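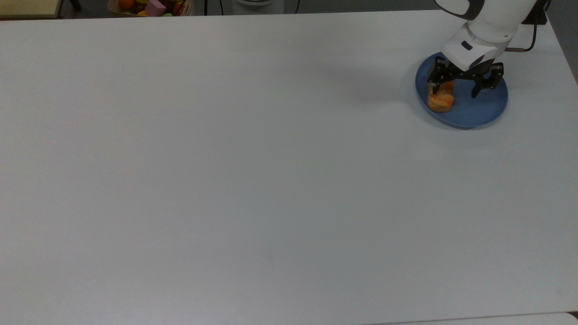
Page last changed: September 2021

Section 2. Setting up roll-call voting

Use this section to prepare Cundo for recorded votes in a council, county board or legislative chamber. It assumes that the Cundo server software is installed and that you have a clerk account. If you sign in with a viewer account, the Votes menu does not appear.

You need:
Cundo server, running and reachable from the clerk's computer
One Juvberg base station
One Juvberg keypad for each voting member, plus spares
A Palma display, if results are shown in the chamber
The current membership list, with district or seat names

Entering the members

1. Sign in and open Votes > Members.
2. Select New Body and type the name of the body as it should read in the journal. The name can be changed later, but records already published keep the old one.
3. Select Add Member. Enter last name, first name, seat and party. Leave Party blank for nonpartisan bodies.
4. Set the voting status: Voting, Nonvoting, or Tie only. Use Tie only for a presiding officer who votes only to break a tie.
5. Repeat for each member and select Save Body.

To bring in a list from a spreadsheet, select Import instead of Add Member. The file must have one row per member, and the column heads must match the ones on the Import screen. Cundo accepts up to 200 members in one body.

Note: Vacant seats should be entered as seats with no member. Do not delete the seat. Cundo uses the seat list to work out thresholds based on the full membership.

Pairing the keypads

1. Connect the Juvberg base station to power and then to the network port. Wait for the front light to turn steady green.
2. In Cundo, open Votes > Keypads and select Find Base Station.
3. When the base station is listed, select Pair.
4. On the first keypad, hold down the Present key until the keypad screen shows its number.
5. Pick the member's name from the list next to that number.
6. Repeat steps 4 and 5 for the remaining keypads. Select Done.

Keep pairing open for one base station at a time. If your chamber has a second base station for a gallery or overflow room, finish the first and come back to step 2.

Caution: Do not pair keypads while a meeting is in session. Any open vote is closed without a result and must be called again.

Setting the thresholds

Every vote type needs a threshold before it can be used. Cundo comes with three vote types: Simple Majority, Two-Thirds, and Voice Only. Others, such as a veto override or a motion to suspend the rules, have to be added.

1. Open Votes > Vote Types and select the type you want, or select New Type.
2. Under Count Against, choose one of the following:
Members voting (yes and no votes only)
Members present (includes abstentions)
Full membership (includes absent members and vacant seats)
3. Under Threshold, enter the fraction. For a plain majority, select More Than Half.
4. Under Tie, choose Fails or Goes to Chair.
5. Select Save Type.

Full membership counts can give a different result from what members expect. In a body of 61 seats with Full Membership and More Than Half selected, a motion needs 31 yes votes no matter how many members are in the room.

Note: Check these settings against your body's adopted rules before the first meeting. Zillthorpe support can explain what a setting does but cannot tell you which one your rules call for.

Setting up attendance

Cundo takes attendance when the clerk opens a meeting and again each time a quorum call is made.

1. Open Votes > Attendance.
2. Enter the quorum as a number or a fraction.
3. Turn on Warn Below Quorum if you want a message on the clerk's screen when too few members are marked present. The message does not stop a vote.
4. For remote members, turn on Allow Remote and choose how they answer: by web keypad or by clerk entry.

Members who leave early stay marked present until the clerk changes them or the next quorum call. Excused and unexcused absences are kept apart in the journal. If your journal uses only one kind, hide the other under Journal Wording.

Connecting the display

1. Turn on the Palma display and choose Network Source from its menu.
2. Write down the code shown in the corner of the screen.
3. In Cundo, open Votes > Displays, select Add, and enter the code.
4. Choose Show Names or Totals Only.
5. Choose when votes appear: As Cast, or At Close.

With At Close, the display shows only the title of the motion and the time left. The clerk's screen always shows votes as they come in.

Long motion titles are cut at the end of the second line. Enter a short title in the Display Title box if this happens. The full title still goes into the journal.

Running a test vote

Run a test vote after any change to members, keypads or vote types.

1. Open Votes > Test Mode and select Start.
2. Ask each member, or someone holding each keypad, to press Yes. Check that every name turns green.
3. Repeat with No and with Abstain.
4. Close the vote and compare the total on the clerk's screen with the total on the display.
5. Select End Test.

Test votes are stored in their own list and are not published. The list holds the last 1000 votes, after which the oldest are removed.

Caution: Make sure the red Test Mode bar is gone before the meeting is called to order. Votes taken in Test Mode cannot be moved into the journal.

If a keypad does not respond

Check the battery mark on the keypad screen. If it is low, swap in a charged battery and hold down Present to reconnect. If the screen shows No Base, move the keypad closer to the base station and try again. A keypad that shows the wrong member must be unpaired under Votes > Keypads and paired again.

During a meeting, the clerk can enter a member's vote by hand: select the member's name, then Yes, No or Abstain. Hand-entered votes carry a small letter H in the clerk's record. The mark is left out of the public journal unless Show Entry Method is turned on.

Changes to a vote after it has been closed are covered in the section on corrections.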